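August 18, 2025

Finally did it – I signed up for the October walk! The long one, Wikesmont to Rarosmont over the ridge, two days with a night at the hut halfway. I've been putting it off since spring and then this morning I just paid the fee before my coffee was even done.

The highest point is 3,593 feet, and most of the climbing comes on day one, which suits me fine (I'm useless on hills after a bad night's sleep, and I always sleep badly in huts). Last year they took 300 walkers and it filled up in a week, so I'm feeling pretty smug.

Went to Moker after work to look at boots. Tried on four pairs, bought none. The ones I loved pinched my left little toe, and the ones that fit were the color of mustard. Might go back Saturday. Might learn to like mustard.

Dinner at Taşdemir on the way home, lentil soup and way too much bread. I read the route notes at the table and got crumbs all over the map. There's a river crossing I don't remember hearing about! Stepping stones, apparently. Hmm.

Still need to figure out layers. It can get really cold up there in October, and I own plenty of city clothes and hardly anything for wind. First practice walk is Sunday, the loop by the reservoir, if the rain holds off.

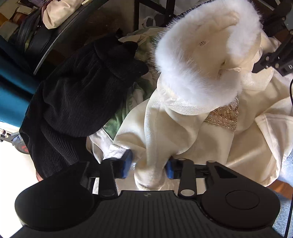

Cream-white coat on top of the clothes pile. A bit creased!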